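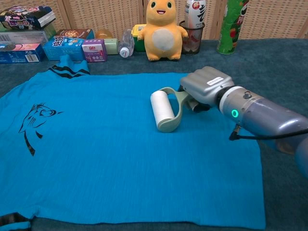 Blue T-shirt with a black graphic, and a lint roller.

About Grorkari

Grorkari buys and sells used clothes. We have one store on Thomas Street in Greltico and a website that ships from the same building. We are a for-profit company and have been since the first rack went up.

Most companies in our line of work have an about page that talks about saving the planet. We have read a lot of those pages and we don't believe much of what they say, so we've tried to keep ours to things we can back up.

What we doubt

The usual claim is that every used shirt sold is one new shirt that never gets made. We would love that to be true. Our own customers tell us otherwise. Some of them buy a used jacket in place of a new one. Plenty of others buy a used jacket, feel good about the price, and spend the difference on new shoes the same afternoon. We can't tell which kind of customer is standing at the register, and we don't think a company with a leaf in its logo can either.

We also don't print "gallons of water saved" on our receipts. A software vendor offered to add it for a monthly fee. We asked where the number per garment came from and got a brochure.

Then there is the word "curated." Sometimes it means a person looked at each piece and turned most of them down. Sometimes it means a bale was cut open and hung up. We don't use the word, and if you see it on an old hang tag of ours, that tag predates this page.

How buying works

Bring clothes in on any day except Monday, when we are closed for pricing. A buyer goes through the bag in front of you. Last year we looked at 2,115 bags from walk-in sellers and turned down 700 of them completely. People are sometimes offended by this. We would still sooner hand a bag back at the counter than accept it with a smile and send it off somewhere else later.

We pay cash at the counter, the same day. Store credit is available too and it comes to a little more, but you should know why stores like credit: some of it never gets spent. Ours doesn't expire. If you lose the card, bring a photo ID and we'll look you up.

We check seams, underarms, zippers, collars and the seat of every pair of pants. We turn things inside out. Fiber labels get read, and then we feel the fabric anyway, because labels are wrong more often than you might expect. A sweater marked cashmere that feels like a dish towel is going to be priced like one.

We don't grade with letters. Other sellers do, and we have bought enough "A minus" shirts with holes in them to stop trusting the alphabet. Flaws are written on the tag in plain words: small stain at cuff, missing button, hem restitched.
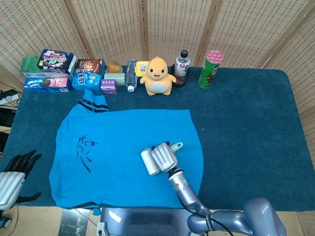 Do you wash everything before you sell it?
We wash what can be washed by machine and steam the rest. Leather and anything marked dry clean only is sold as it came in, with a note on the tag saying so.

Where the rest goes

Not everything we buy sells. After 67 days on the floor a piece is marked down, and after a second markdown it leaves the store. This is the part of the business that about pages tend to hurry through.

For several years we sent our leftovers to Arnix, a bulk dealer that told us everything would be "responsibly rehomed." We asked what that meant in practice, in writing, and asked again the following spring. The answer got longer each time without getting any clearer. We stopped using them. They may well do what they say - we just couldn't find out.

Leftovers now go to a dollar rack by the back door first. Worn-out cotton is cut up and sold as shop rags to garages in Greltico, and we know this because we drive it there. What remains is mostly stretched synthetics and single-season party wear, and it goes in the trash. We pay for the dumpster. We have looked into textile recycling for blended fabrics more than once, and each program we found either wouldn't take blends or wouldn't say what it did with them.

Prices

A used shirt should cost less than the same shirt new. You would think this goes without saying, but cheap new clothes have become so cheap that a lot of resale prices no longer make sense. If we can find the item new for less than our tag, we lower the tag or take the item down. If you find one we missed, tell the person at the counter.

We don't put "original retail value" on tags. Half of those numbers were never charged to anyone.

The store and the people in it

There are 177 feet of hanging rail, sorted by type and then by size as measured, since the printed size on a garment tells you very little. Measuring tapes hang at the end of each row. Please put them back.

Everyone who works here is paid hourly, and buyers don't earn commission on what they take in or turn away. Staff can shop the floor at the same time as customers and no earlier. We made that rule after noticing where the good denim kept going.

Returns

Fourteen days, tags on, money back the way you paid. Online orders included, though you cover the postage unless we described the thing wrong. We do describe things wrong now and then. Send a picture and we'll fix it.

Hours are posted on the door and at the bottom of every page of the website. If the two disagree, go by the door.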